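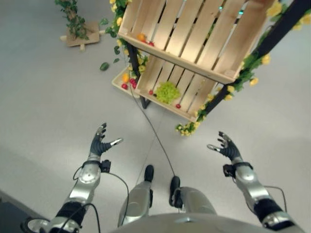

Weight loss and stem browning in table grapes held at room temperature

Jintana Noiphan
Project supervisor: Hefin Wynne
Submitted 4 September 2026

1. Background

Table grapes do not ripen further once cut. From that point the bunch loses water, and most of the early loss is through the stem, which has a large surface for its weight and no waxy coating. The berries follow more slowly. A bunch with a brown, brittle stem is usually marked down in a shop even when the fruit is still sound.

The greengrocers in Tosadville sell grapes in three ways: loose on an open shelf, in a vented plastic bag, and in a lidded punnet. The project compared these under the same room conditions. Cold storage was left out, as the smaller shops do not chill their fruit displays.

2. Materials

All fruit was a pale green seedless type bought from one wholesaler, Rondimano, in a single delivery. Bunches were trimmed with scissors to a starting weight close to 600 g. Any split or soft berries were removed before the first weighing.

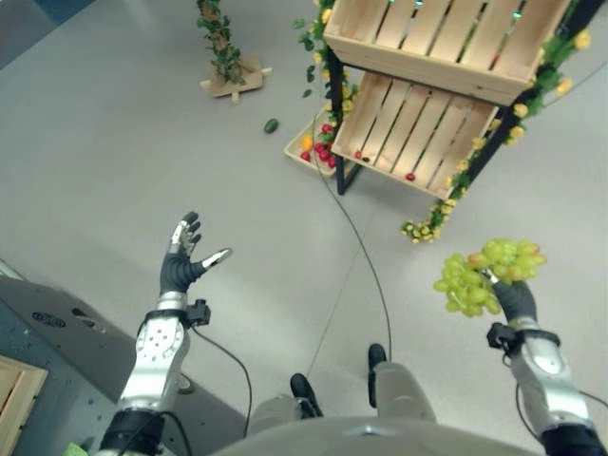 Figure 1. Pale green grapes, held by the stem.

The kitchen scale used (maximum load 1,000 g) reads to the nearest gram. It was checked against a brass weight at the start of each session and did not drift.

3. Method

Five bunches were assigned to each of the three treatments. Open bunches were laid on a wire rack. Bagged bunches were placed in vented bags with the top folded over once. Punnet bunches were cut into smaller clusters where needed so that the lid would close, and the clusters were weighed together.

All bunches were kept in the same north-facing room at the Skirdale site, away from the radiator. Each was weighed every morning for five days. Packaging was removed for weighing and put back straight afterwards. Stem condition was scored from 0 (fully green) to 3 (fully brown) by the same person each time – a second scorer was planned but was not available.

4. Results

The open bunches lost the most weight and the bagged bunches the least. The punnets fell between the two, closer to the bags. The order was the same on every day of the test.

Stem scores followed a similar pattern at first. All open bunches had reached a score of 3 by the final day. Bagged stems stayed greener, but two bagged bunches showed grey mould where berries were pressed against the plastic. No mould was found on the open rack.

5. Discussion

The bags held moist air around the stem, which slowed drying and also favoured mould. The punnet result is harder to read. Cutting a bunch into clusters makes fresh cut ends, and these may have raised the water loss above what an uncut bunch would show in the same container.

Room humidity was not recorded. A logger was ordered from Oda but arrived after the last weighing. A trial run the previous December, with the heating on, gave faster browning in all treatments, so humidity should be logged in any repeat.

6. Further work

The punnet treatment should be repeated with small whole bunches – this would remove the effect of the extra cuts. Mould should be scored by berry and not simply noted as present or absent. The raw weighings are listed in Appendix A and the stem scores in Appendix B.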